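Rirlow Shape Blocks, Small Set – Review
Reviewed by Phyllis Birkett
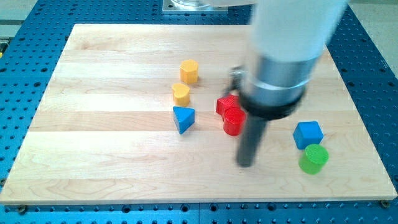 What you get

The Rirlow small set is a bag of solid prisms in plain colors. Each block is one shape extended straight up: hexagon, heart, triangle and so on. There are no pegs, magnets or sockets. I bought mine in July for $39, which puts it above the Nemano starter bag and below the Druvuvik set with the storage tray.

Shapes

Flat tops and flat bottoms mean that every piece stands on its end without help. The yellow hexagon and the yellow heart are close enough in height that a ruler laid across the two looks level. The blue triangle has well-defined corners. The heart is the weak design. Its lobes are fine to hold, but the notch collects dust and needs a cotton swab.

Color

Red, blue and yellow stay distinct on a pale maple-toned board, including under a warm lamp. Yellow has the least contrast against light wood. If you sort by color at a distance of more than a few feet, use a darker surface. I compared the set under 3000 K and 5000 K bulbs and saw no confusion between colors at either setting.

Handling

The blocks are small. Adult fingers can pick one up from a tight cluster, but neighboring pieces get nudged. The hexagon is easiest to grip because it offers parallel sides. The triangle has none and tends to rotate between the fingertips. Stacking works up to four pieces if the triangle goes on top.

Wear

After 17 weeks of daily sorting, my set shows slight rounding on the triangle corners and no color loss. I wipe the pieces with a damp cloth – soaking is not recommended on the label.

Verdict

Good for sorting and shape matching, less suited to building. The bag closes with a weak drawstring, and a lidded box would be better at this price. Seneviratne sells one that fits.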